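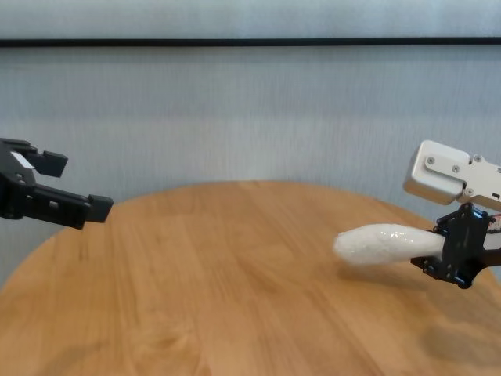

I'd been putting off buying a proper dining table for so long that my mum had stopped asking. We ate on the couch, or at the breakfast bar if someone was over, and then in August my sister announced she was bringing the kids for Sunday lunch every fortnight and that was that. So I bought the Prukenik round table from Cudside, and after three months of roasts, homework and one very ambitious jigsaw I've got opinions!

Getting it home

Cudside wanted $200 for delivery to Flunbridge, which I thought was a bit rich when the shop's a 22 minute drive away, so I borrowed a mate's ute. Don't do this on your own. The box weighs 63 kilos and it's all in the top, and the cardboard handholds tore before we'd even got it off the trolley. We ended up walking it in on an old doona, with me going backwards up the front steps and swearing the whole way.

Assembly was fine once it was inside (flip the top onto something soft, bolt the base on, flip it back with help). The Allen key they give you is rubbish, though. I rounded off one bolt head before I gave up and dug out my own set, and the instructions show the washers on the wrong side in step 3. I emailed Cudside about that and got a nice enough reply, but the sheet on their website was still the same last time I looked.

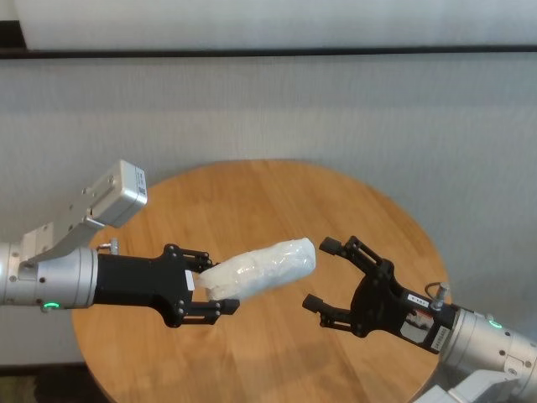
Living with a round one

I grew up with a rectangle, so this took some getting used to. Everyone can reach the potatoes, which is lovely, but there's no obvious spot to dump the mail, and you can't shove it against the wall when you want the floor back. The other thing is tablecloths. Every cloth I own is a rectangle and they all look daft on it, corners dragging on the lino, so I've gone without and I'm happier for it. It's a good warm honey colour and the grain has a lot going on, and I'd be sad to cover it up.

The base is a single pedestal, so you're not straddling a leg at Christmas. It does have a tiny wobble if a kid leans hard on the edge. I tightened everything up after a month and that helped, but

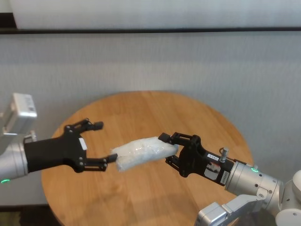 I still wouldn't let anyone sit on it, and my nephew has certainly tried. Felt pads under the feet made more difference than the tightening did, as my floor's nowhere near level.

Looking after the top

The care card says damp cloth and coasters and that's it, but I found the finish felt thirsty in a couple of spots by week six. I went over it with Tô hard wax, the small tin, two thin coats with a night in between. It smells like a saddle for a day and then it's gorgeous. Water beads up now and the beetroot incident wiped straight off.

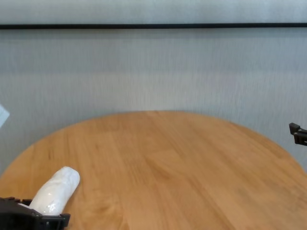
Lộc Nghiêm reckons I've gone overboard with the wax and that one coat a year is plenty on a top like this, so long as you mop up spills quickly and keep hot pans off it. Fair enough, I'll try that next year and see how it holds up.

Would I buy it again? Yep, though I'd pay for the delivery. Four stars from me, and it'd be the full five with a decent Allen key in the box.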